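# 検査結果のお知らせが一部の患者さんに届かない(Pulelport)

起票日:2020-03-12
分類:患者ポータル/通知
状態:対応済み(様子見の項目あり)
影響範囲:外来で血液検査を受けた方への「結果が出ました」メール

## 最初の報告

外来の受付から内線で、「結果のお知らせが来ない、という電話が続けて入っている」と連絡がありました。画面を見せてもらったら、電子カルテには結果がちゃんと入っているし、先生の確認済みマークもついている。なのに患者さん側のPulelportには何も出ていない、という状態です。うーん、いやなパターンですね。

お一人は感染症の再検査の方で、結果を待ってずっと気をもんでいたとのこと。この方には先生から直接お電話してもらうよう、先にお願いしました。原因探しはその後です。

うちの流れをおさらいしておきます(後で読む人、たぶん自分のため)。

- 検査会社から結果ファイルがAbubakariに届く
- Abubakariが中身を整えてKindari(電子カルテ)に渡す
- 先生が確認ボタンを押すと、KindariからPulelportに公開の合図が飛ぶ
- Pulelportが患者さんにメールを出す

どこかで止まっているはずなので、下流からさかのぼることにしました。 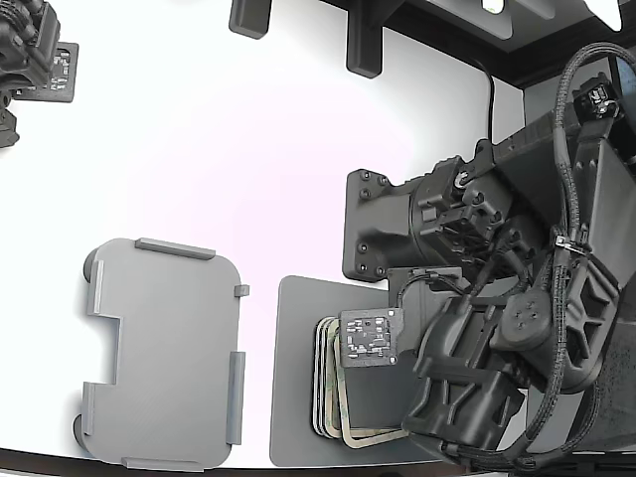
グリッパー側面の丸いキャップまわり

## 調べたこと その一:メールサーバー

まず疑ったのはメールです。前にも迷惑メール扱いで届かなかったことがあって、あのときは昼休みがまるごとつぶれました……。

送信記録を開いたところ、エラーはなし。というより、問題の患者さんあての送信そのものが記録にありません。送って失敗したなら跡が残るので、Pulelportは送ろうともしていないことになります。テスト用の患者で手動送信したら、すぐ私の携帯が鳴りました。メールは無罪です。

## 調べたこと その二:公開の合図

次はKindariからの合図。連携ログを患者IDで検索しました。

```
[WARN] publish skipped: comment_length over limit
[INFO] retry queued
[WARN] publish skipped: comment_length over limit
[WARN] retry queue full, item dropped
```

出ました! 検索窓に貼りつけた瞬間にずらっと並んで、思わず声が出ました。

コメントの長さが上限を超えたので公開を飛ばして、再送待ちに入れて、その再送待ちがいっぱいになったので捨てた、と読めます。捨てたのに画面のどこにも出ないのはどうなんでしょう。警告音くらい鳴らしてほしいです。

設定画面で見つけた値はこちら。

| 項目 | 値 |
|---|---|
| 先生コメント欄の上限(Pulelport側) | 20文字 |
| 再送待ちの上限 | 1,000件 |
| 再送の回数 | 2回 |

20文字って、「次回の診察のときに詳しくお話しします。ご心配なく」と書いただけではみ出します。先生がていねいに書くほど届かない仕組みになっていたわけで、これはさすがに申し訳ない気持ちになりました。

## 調べたこと その三:いつからこうなのか

設定の変更履歴では、コメント欄の上限は11月の更新のときに初期値へ戻っていました。うちで広げていた値が、更新で上書きされたようです。当時の作業メモも引っぱり出したのですが、確認項目に「通知が届くこと」はあっても「コメントつきで届くこと」はありませんでした。作業メモを書いたのは私です。はい。

では、なぜ今になって電話が増えたのか。先生方はこれまでコメント欄をほとんど使っておらず、空欄のまま確認を押していたので素通りしていたんですね。最近になって医局で「数値だけ見せられても患者さんは不安になる、ひとこと添えよう」という話になり、みなさん書くようになった。いい取り組みなんです。そこに古い設定がぶつかりました。

再送待ちがいっぱいだった件は、Varkuderoから流れてくる予約リマインダーが同じ待ち行列を使っていたせいでした。電話番号のない患者さんあてのSMSが延々とたまっていて、検査結果が入るすき間がなかったようです。

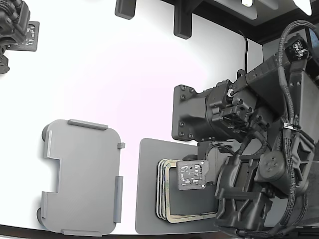 この行列の同居については、導入のときの資料に一行だけ書いてありました。「通知系は共通キューを利用」。読んだ覚えはあるのに、検査結果と予約リマインダーが押し合いになるところまでは想像していませんでした。大事な結果と「明日は歯科のご予約です」が同じ列に並んでいるのは、やっぱり気持ちのいいものではないです。

## やったこと

1. Pulelportのコメント上限を、11月の更新前の値に戻した
2. Varkuderoの宛先なしSMSを待ち行列から削除した(一覧は保存済み)
3. Kindariの「確認済み」とPulelportの「公開済み」を突き合わせて、抜けている方の一覧を作った
4. 一覧を看護師長に渡し、急ぎの方を選んでもらった
5. 急ぎの方には先に電話、そのあとで再公開をかけた

順番は看護師長と相談して決めました。私は最初、一気に再公開してしまうつもりだったんです。でも「夜にいきなりメールで悪い結果を見ることになる人がいるかもしれないよ」と言われて、はっとしました。システムの人間だけで決めなくて本当によかった。

再公開は診療時間内に、少しずつ流しています。途中でコメントの改行が消えて読みにくくなる方が見つかりましたが、これは表示だけの問題で、中身は欠けていません。別チケットにします。

## ベンダーとのやりとり

Pulelportの窓口に聞いたら、最初のお返事は「仕様です」でした。まあ、上限があるのは仕様だと思います。こちらが聞きたいのは、上限を超えたときに何も知らせずに捨てるのも仕様なのか、という点なので、ログを添えてもう一度送りました。

次のお返事はだいぶ親身で、

> 破棄された通知を管理者画面に一覧表示する設定がございます。初期状態では無効となっております。

とのこと。あるんかい! すぐ有効にしました。場所は「管理」→「通知」→「詳細」のいちばん下です。スクロールしないと見えません。

更新で設定値が初期値に戻る件は、先方で調査中。Abubakariの窓口にも念のため聞きましたが、受け渡しは全件成功していて、向こうに問題はなさそうです。

## 患者さんへのご案内

受付用に、電話口での説明文を用意しました。「メールが届いていなくても、結果は出ている場合があります。お調べしますので診察券の番号をお願いします」という感じです。先に「システムの不具合でお知らせが遅れました」とおわびを入れてもらっています。ここをぼかすと、あとで余計に不信感を持たれるので、はっきり言ってもらうことにしました。

安全管理の担当にも報告済みです。健康への影響があったかどうかは先生方の判断になるので、このチケットには書きません。

## 残り

- [x] コメントつき通知のテストを更新時の確認項目に追加
- [x] 破棄通知の一覧表示を有効化
- [ ] 検査結果とリマインダーの待ち行列を分けられるか、見積もり待ち
- [ ] コメントの改行が消える件(別チケット)
- [ ] 電話番号のない患者さんをVarkuderoの対象から外す設定

破棄の一覧は毎朝、私が出勤したら見ます。今朝の分は空でした。待ち行列の見積もりが届いたら、ここに追記します。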